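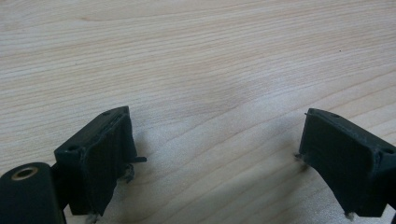
*Fig. 1. Two-finger gripper over a bare wooden tabletop.*

## Unit 2: Can machines do the chores yet?

Course notes, Kjell Dahlgren. Revised 16/09/2025.

Short answer: some of them, some of the time. Wiping a clear, flat table is close to solved. Clearing the table first is much harder.

**Why the table is the easy part**

A flat surface stays put and doesn't bend. The arm needs a height, a path and a light, steady push. Wood grain can still cause trouble. A vision system may read a dark streak as a stain, or pass over a real speck sitting in the grain.

**Why the rest is hard**

- Thin items (paper, a flat spoon) give the fingers nothing to close on.
- Soft items change shape when squeezed.
- Glasses are hard for depth sensors to see.
- People leave things in a new place every day.

**Numbers from the Trostley trial (April)**

The task was to pick up one item and put it in a bin. The arm made 387 attempts and finished 210 of them. Most failures came at the grasp, before anything was lifted. Zewditu Birhane's report splits them by item type — read the section on cutlery before the lab.

Shop-floor work gets better results for a plain reason: parts arrive in the same spot, the same way up. The Fevier packing line is our case for next week.

**Terms to know:** grasp, jaw opening, compliance, cycle time.

**For the lab**

1. Pick one chore you do at home and write out every step.
2. Mark the steps a two-finger gripper could do.
3. For each step left over, say whether the trouble is seeing, reaching or holding.

Bring your list to room 213.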